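Home Opinion Money Workshop Archive

Budget for the dish rack, too

7 May 2018
By the Raker opinion desk

Every January I sit down with a mug of tea and next year's equipment list, and every January I fall a little in love with something shiny. This time it was the Trokov arm, and I will say right away that I still like it very much. But I have been through enough of these purchases by now (four, if you count the one we sent back) to believe that the price of the arm is the least interesting number on the page, and I'd like to talk you into looking at the other ones first.

Take kitchen work, which everybody seems to want a robot for. A quote from Trirnura will give you the arm, the gripper and a very handsome binder. It won't give you the crockery, the racks, the spare finger pads or the afternoons spent getting a grip on one awkward glazed pot. We set aside $1,000 for all that and had used it up well before spring was over!
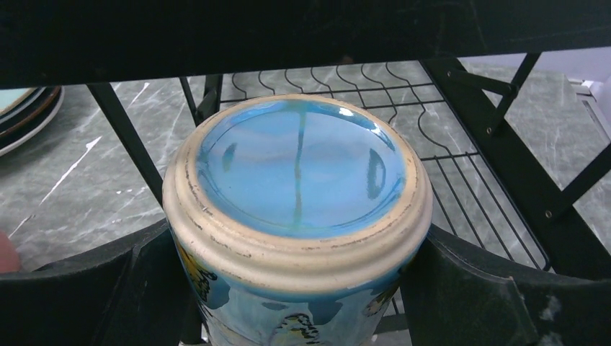
Marguerite wrote in after my last column to say that I worry too much about small change, and that at her shop the real expense was hours, 95 of them in the first month alone, which no line in the budget had room for. I think she's right, and I wish I had said it first. Hours are money, and they ought to sit on the same sheet as the hardware, in the same size type.

So my plea to anyone drawing up a plan this year is a plain one. Buy the smaller arm. Put the $2,000 or so you save into ordinary household stuff, the more mismatched the better, and into paying a person to stand beside the thing while it learns. Peng, the project I know best, went this way, and their wish list now has 78 items on it, nearly all from the housewares aisle. I find that list a real pleasure to read, plates and bowls and all.

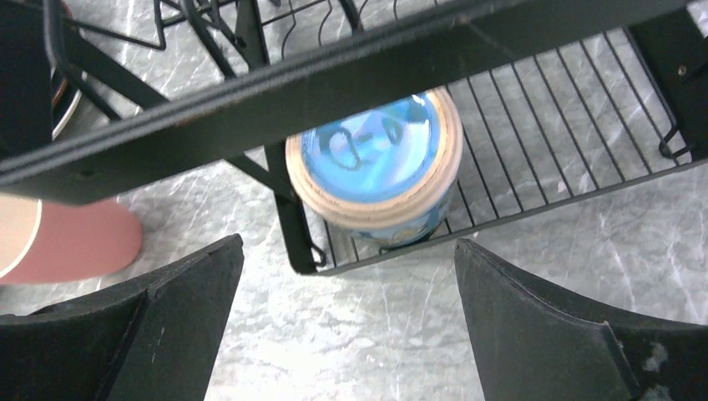

The gripper over a dish rack, with a blue container on the wire shelf.

And please leave a line for wear. Fingers get scuffed, pads go, pots get chipped, and it is much nicer to find the money already waiting than to go asking for it in the fall, when everyone's purse is shut.

We use cookies to remember your reading preferences. Accept Settings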